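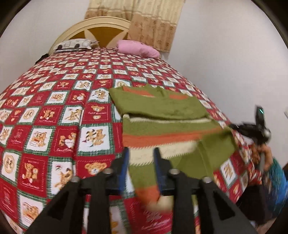

Bed 6, bear squares spread, pink pillow on the right.

Trollow: made-up beds, one picture per bed

Hi, and thanks for downloading! Trollow is my little collection of bedrooms with the beds made up the way the people who sleep in them like to have them. I started it when I was trying to write a bedding guide for a family newsletter and couldn't find pictures of normal beds anywhere (everything was white linen and a tray with a croissant on it). So I asked around, and it grew.

What you get

200 pictures from 36 bedrooms, plus a text file called beds.txt with one line per picture. Each line has the bed number, the kind of cover, the pillows, and a notes field where I got carried away.

The line for bed 6 goes like this:

bed 6 / patchwork-print spread, red and white, teddy bears / two pillows, one pink, one white with ruffled end / cream arched headboard, petals / notes: one red square seems to say "Sweet Memories", love it

A few words on how I name things

"Patchwork" means pieces sewn together. "Patchwork-print" means I'm going by the printed look, and I use it for the bears. Deisy Chambi quilts, and she wrote me a long and very kind email about this after the first version, so please don't mix them up or I'll get another one!

I write pillow colors in plain words. Pink is pink. If there's a pattern I say what it looks like to me, so the spots on the white pillow on bed 6 went down as wheels, like on a printed truck or car. Khalil Bataineh thinks they're just spots. Change it in your copy if you agree with him.

Curtains only get a line when they hang behind the headboard. For bed 6 that's cream with tan-brown lower down, and I put the darker embroidery on the right panel in the notes.

Known problems

Beds 32 and up still have no curtain lines. Lettering on covers is my best reading and some of it I just couldn't make out, so I left those blank. I also wrote "bedspread" and "coverlet" for the same thing until Abla Matar caught me. It's all "spread" now, I hope.

Changes

June 1, 2018: second version. Pillow notes redone, spelling fixed, headboards added.

Corrections are welcome, send them to me or to Nizar Hijazi, who keeps the master copy of beds.txt.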